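Durovik: percepción y planificación para tareas de cocina

Bienvenidos, y gracias por pasaros por aquí. Durovik reúne el código con el que generamos, filtramos y reproducimos episodios de manipulación en la cocina simulada Bukham. Nació como un par de scripts sueltos dentro de Vemia y fue creciendo —quizá demasiado— hasta merecer repositorio propio. La versión de mayo trae 2,493 episodios, con 277 apartados para validación. 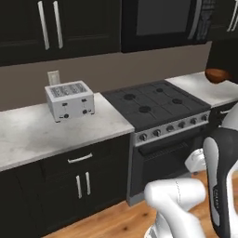
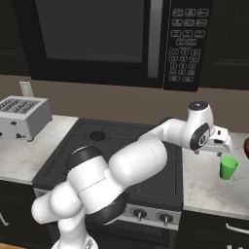
El planificador, Mabaso, separa cada episodio en aproximación, agarre y retirada, y recalcula la trayectoria cada 200 ms. En la aproximación pedimos que los dedos apunten hacia abajo, como en la vista del vaso verde junto a la cocina, y dejamos que el resto del brazo se acomode como pueda por encima de los quemadores. Los tiradores plateados sobre puertas casi negras le vienen muy bien a la segmentación; con el microondas, que es oscuro como los armarios, conviene subir un poco el umbral de bordes.

Para empezar, instalad las dependencias y lanzad durovik replay con la ruta de un episodio. La primera carga puede tardar 60 segundos, tened paciencia. Si algo falla, abrid una incidencia con el registro completo, que las leemos todas con mucho gusto.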